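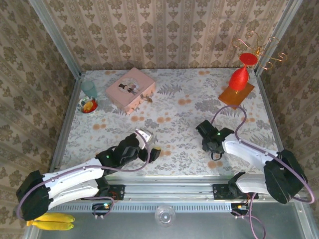
I have a weakness for old tablecloths, and it got completely out of hand this spring. I blame my neighbor Mamta Tomar, who dragged me along to the church sale in Asden and then stood by while I paid two dollars for a cloth with gray-green ferns and leaves all over it and little peach-orange dots sprinkled in between. Two dollars! I would have paid 40 and gone home happy.

The thing about ferns is that they go with everything. I'd been looking at plain linen for months (so sensible, so dull) and every time I put a sample down it made my things look like they were waiting to be priced. Put a pale pink box on a leafy print and it looks like it lives there.

About that pink box. It's the one with the tiny oval picture on the lid, a couple in dark and white clothes, very much like a wedding illustration. I keep ribbon in it, and also four buttons from a coat I gave away years ago. I tried it in the middle first and it looked like a centerpiece at a very small banquet, so it went toward the back left, with my little brassy trinket at its corner. Much better.

Then the pale teal glass, which I love because it's see-through enough that the color never gets heavy. My grandmother's rule was that you put something tall at the back and something cheerful in front of it, so the little round dish with the red rim went there. I'm a sucker for a red rim. Anything yellow or orange looks good in it.

The patterned wallpaper was the part I worried about. Pattern behind, pattern underneath, surely that's too much? Mamta thought so. I slept on it and decided I like too much. If you're nervous, keep the prints leafy or flowery and let one plain thing, like the box, have some cloth to itself.

Washing notes, for those who asked last time: cool water, a mild soap, and iron it on the back while it's still a bit damp. I got one old tea stain out with baking soda paste and a lot of patience. The other one is staying, and the box can sit on it.

Next month I'm going back to Asden for napkins. Mamta says she's driving, but only if I set a limit first.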